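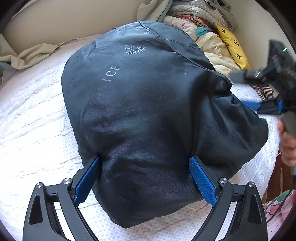 Hand-held grippers at work on a padded garment on a bed.

The fault at Nukovside first showed up in March, on a padded garment. The left finger kept closing after the fabric was already pinched.

"It didn't hurt anyone, but it could have," says the technician who runs the sessions. "My other hand was 3 centimetres away."

She stopped work and went back through 600 recorded grasps. The fault was in 15 of them, all on thick, slippery cloth. El Khatib, which supplies the grippers, traced it to a worn pivot screw.

"We'd been checking the pads every morning and never the screws," she says. The screws are now checked before each shift, and any tool that sticks is tagged and put aside.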